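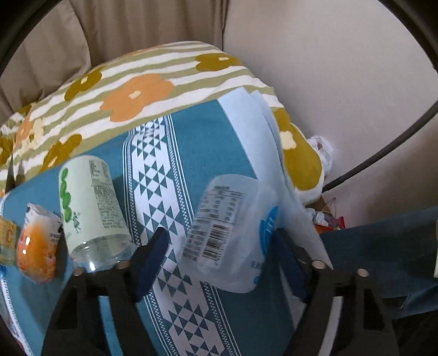 Kapitel 3
Die Zeile im freien Vers

3.1 Gegenstand des Kapitels

Gedichte ohne Metrum und Reim werden in der Lyrikanalyse als freie Verse bezeichnet. Ihr wichtigstes formales Merkmal ist die Zeile. Sie wird vom Autor gesetzt und lässt sich weder aus einer festen Silbenzahl noch aus einem Betonungsmuster ableiten. Die Analyse muss daher für jeden Text neu bestimmen, nach welchem Prinzip die Zeilen enden.

Im vorangegangenen Kapitel wurde der metrisch gebundene Vers behandelt. Die dort eingeführten Begriffe Hebung, Senkung und Kadenz werden weiterhin verwendet, allerdings nur zur Beschreibung einzelner Stellen. Eine durchgehende Skandierung freier Verse ist in der Regel unergiebig.

3.2 Grundbegriffe

Zeilenstil: Das Zeilenende fällt mit einer syntaktischen Grenze zusammen. Jede Zeile enthält einen Satz oder ein abgeschlossenes Satzglied.

Enjambement (Zeilensprung): Die syntaktische Einheit läuft über das Zeilenende hinaus. Ein schwaches Enjambement trennt Satzglieder voneinander, ein starkes trennt innerhalb eines Satzglieds, etwa zwischen Artikel und Substantiv.

Atemzeile: Die Zeilenlänge richtet sich nach einer angenommenen Sprecheinheit. Der Begriff ist in der Forschung umstritten, da er eine Vortragssituation voraussetzt, die der gedruckte Text nicht belegt.

Leerzeile: Sie gliedert den Text in Abschnitte. Von Strophen spricht man nur, wenn die Abschnitte in Bau oder Umfang eine erkennbare Ordnung aufweisen. Andernfalls ist der Ausdruck Versgruppe vorzuziehen.

3.3 Ein Beispiel

Die folgenden Zeilen stammen aus dem Zyklus »Posska« von Lorna MacKinnon, der aus 20 kurzen Gedichten besteht. Die Übersetzung besorgte Sawsan Hamdan.

im Januar rief meine Schwester an
sie sagte der
Ofen sei aus und ob ich
käme
ich kam

Die erste Zeile folgt dem Zeilenstil. Die zweite endet mit einem starken Enjambement, das den Artikel vom Substantiv trennt. Beim Übergang von der dritten zur vierten Zeile wird das Subjekt vom Prädikat getrennt. Das Verb »käme« steht allein und wird im Indikativ der Schlusszeile wieder aufgenommen. Der Wechsel des Modus fällt mit dem Übergang von der wiedergegebenen Rede zum Bericht zusammen.

Die fehlende Interpunktion erschwert die Abgrenzung der Sätze. In solchen Fällen empfiehlt es sich, den Text zunächst als Prosa mit Satzzeichen abzuschreiben und die Zeilengrenzen durch Schrägstriche zu markieren. Bleiben mehrere Lesarten möglich, sind alle zu notieren.

3.4 Zum Forschungsstand

Für die Beschreibung der Zeilengrenze liegen 2 Ansätze vor. Der syntaktische Ansatz, vertreten durch Craig Shearer, ordnet jedes Zeilenende nach der Stärke der getrennten Verbindung ein. Shearer wertete hierfür 474 Gedichte aus. Mohsin Janjua geht dagegen vom Druckbild aus und untersucht die Verteilung der Zeilenlängen auf der Seite. Beide Verfahren werden in Abschnitt 3.5 an der Sammlung »Ovenard« von Fraser Gunn erprobt.

Die Ergebnisse stimmen bei kurzen Zeilen weitgehend überein. Bei langen Zeilen, die der Satzspiegel umbricht, weichen sie erheblich voneinander ab. Vor jeder Auszählung ist deshalb zu prüfen, ob ein Umbruch vom Autor oder vom Verlag stammt. Eingerückte Fortsetzungen gelten im Folgenden als Teil der vorhergehenden Zeile.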